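Home Help Boards > Painting and Walls > Color and Finish

Yellow kitchen next to a mauve living area, how do I make them get along (and what order do I paint in)?

Yhon Rivadeneyra
Posted 2023-03-18

Hi everyone! I've been reading these boards for months and I finally get to post, which feels great. We get the keys to our first condo soon, 600 square feet in the old Branamwood mill building, and I am going to paint every inch of it myself. My budget is $1,000 for everything, paint and brushes and tape and pizza.

I'm set on a warm ocher yellow on the kitchen side and a dusty mauve-brown where we'll sit in the evenings. My sister thinks I've lost it. I think it's going to be wonderful!

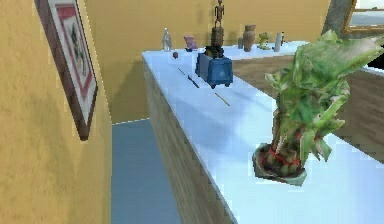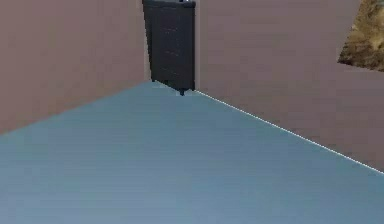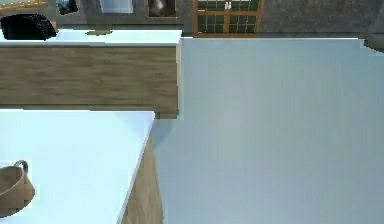 Renders, all of the same place.

So here's where I'm stuck. The living area and the kitchen are pretty much one space, and I don't know where one color should stop and the next one start. Do I need a third color in between? Do I do the ceiling the same everywhere?

Second thing is the order. I've painted exactly one room in my life (a bathroom, in December, with the window shut, never again) and I did the trim first and then got wall paint all over it. Is there a right way round?

Third, the walls in the unit are currently a very shiny cream. I put my palm on them at the showing and they felt like a dinner plate. The man at Mac Giolla Hardware says to sand, the label on the Sinberg wall paint says "no prep required," and my uncle says to wash them with sugar soap and get on with it. All three were very sure of themselves.

The ceilings are 11 feet, if that matters. I own one stepladder, and it isn't a tall one.

Thank you so much, I can't wait to get going!

3 replies

Prorkudham Painter
Member, 25 years in the trade

Congratulations, and tell your sister that ocher and mauve are old friends! There's a lot of red hiding in a good ocher and a lot of brown hiding in a dusty mauve, and that's what lets them share a room. They go wrong when one of them is clean and bright and the other one is muddy. A lemon yellow beside that mauve would fight it all day long. So when you're standing at the rack with the cards, hold the two together and squint. If one jumps out at you, go a step grayer on that one.

Where to stop the color: always on an inside corner if you can get one. Inside corners are forgiving, the light changes there anyway and your eye expects a change. An outside corner (one that pokes into the room) is the hard one, as you see the line from both sides and it has to be dead straight. If the only place to change is the middle of a flat wall, don't. Carry one color on to the next inside corner, even if that means the kitchen yellow comes a bit farther into the living area than you had planned. It'll look like you meant it.

You don't need a third color. What you need is something that stays the same all the way through, and that can be the ceiling and the trim. Pick one off-white with a bit of warmth and use it on both, everywhere. A cold brilliant white next to ocher makes the ocher look dirty. I've repainted more than one ceiling for exactly that.

Now the order. Top down:

Wash
Fill and sand
Prime
Ceiling
Walls
Trim and doors

People argue about trim first or last. I do it last. Wall paint slopped on bare trim costs you nothing, you're going over it anyway. If you do walls first you also get to be sloppy along the baseboard, and being sloppy is fast. Then you cut in the top edge of the baseboard with an angled brush and go to bed happy.

On the shiny walls, you've got three people giving you a third of the answer each. Wash first, always, and do it before you sand. If you sand over kitchen grease you just push it into the scratches. Rinse well after sugar soap, with clean water, twice around the stove. Let it dry overnight. Then a light scuff with 180 or 220 grit on a pole sander. You aren't trying to remove anything. You want the shine gone dull, and that takes a couple of minutes per wall. Wipe the dust with a damp cloth.

Then check whether the old paint is oil or water based, and please do this before you buy primer. Put a little rubbing alcohol on a cotton ball and rub a spot low down behind a door. If color comes off on the cotton, it's water based and you can go right over it once it's dull. If nothing comes off and the wall stays hard and glossy, treat it as oil and use a bonding primer. Skip that and your lovely yellow will peel off in sheets the first time somebody pulls a piece of tape off it.

One more on safety. You said old mill building. If any of that paint might be from before 1978, buy a lead test kit or have a sample sent off before any sandpaper comes near it. If it comes back positive, stop there and read up on lead-safe work, or hire it out.

And for 11 feet, rent a proper platform or a small rolling scaffold for the weekend. Cutting in a ceiling from the top of a short stepladder with your arm over your head is how people get hurt, and the line comes out wobbly too. An extension pole on the roller does the rest. You'll love the pole.

Have fun with it! First places are the best ones to paint.

mauve_is_back

YES to the mauve!!! I did my dining room in one almost like it and everyone who comes over touches the wall. Go matte. Matte matte matte. The second you put any shine on that color it looks like a school hallway.

Not sure about the ladder stuff, my husband did the high parts.

Dottie in 4B

I love this thread. I live in a small open-plan place too and I want to talk about samples, as nobody above has got to those yet and they saved me from a terrible green.

Please don't choose from the little cards. And please don't choose from a screen either, mine showed me a soft sage and what came out of the can was a tennis court. Buy sample pots of your top two or three in each color and paint big pieces of poster board, two coats, leaving a white border around the edge so the old cream doesn't get mixed up in it. Then you move them around! Lean one by the window, tape one in the darkest corner, put one behind where the sofa will be. Look at them at breakfast and look again after dinner with the lamps on.

Yellow is the one that will surprise you. It bounces. Four walls of yellow all throw yellow at each other and the room ends up a good deal stronger than the card. My neighbor told me to pick the one I liked and then buy the one a shade lighter, and she was completely right. Mauve goes the other way in my experience, it soaks up the light, and with a warm bulb it can go nearly brown and with a cool one it can go kind of purple. So sort out your light bulbs first! I went through three kinds before I was happy, and they're a lot cheaper than paint.

Then look at your floor. I forgot mine entirely. A floor is a huge patch of color and it sends its color up onto the bottom half of the walls. If it has any blue or gray in it, your warm colors will look warmer beside it, which I think is gorgeous, but lay the poster boards right down on the floor and see for yourself.

For the money, your budget is fine if you're careful. Where I'd spend it: good paint on the walls, one really good angled brush (two and a half inch, wash it properly and it will outlast the condo) and good roller covers. Where I'd save: trays with cheap liners, old bedsheets over plastic for the floor, and ask around before renting things. Half my building owns a pole sander they've used once. I'd also skip the fancy edging gadget. I have one. It lives in a drawer.

If you're using more than one can of a color, pour them together into a big bucket with a lid and stir before you start. Two cans with the same label can be a hair different and you'll see it right in the middle of the wall on a sunny day. Keep what's left in a jam jar with the color name and the finish on the lid. I put masking tape on mine with the room too.

In the kitchen itself I'd go against the matte advice a little. Matte is beautiful, but behind a counter you're going to be wiping, and some mattes go shiny where you rub them. Either get one that says scrubbable on the can or go up to eggshell on just that wall. Same color, two finishes, changing at an inside corner, and I really can't tell on mine unless the sun is coming in sideways.

Post pictures when the first coat is on, and don't panic at it. First coats of yellow look awful. Streaky, patchy, you'll want to cry. Let it dry all the way, have your pizza, and do the second one the next day.

Yhon Rivadeneyra

You are all the best! I did the cotton ball trick on the inside of a closet when we went back to measure (the seller didn't mind) and some cream came off, so water based it is. Lead kit is ordered and the sandpaper stays in the bag until I've got a result.

I'm going with one warm off-white for ceiling and trim, matte for the mauve, scrubbable for the yellow. Poster boards are drying on my current kitchen table as I type and I already like the lighter ocher better, so score one for Dottie's neighbor. Does anyone know if a small rolling scaffold comes apart enough to go up in a normal elevator? The rental place wasn't sure.

Prorkudham Painter

The baker's style ones do, they come down to two end frames, a platform and some rails. Measure the elevator door and the inside height before you go, and ask them for the frame size. And lock the wheels every time before you climb!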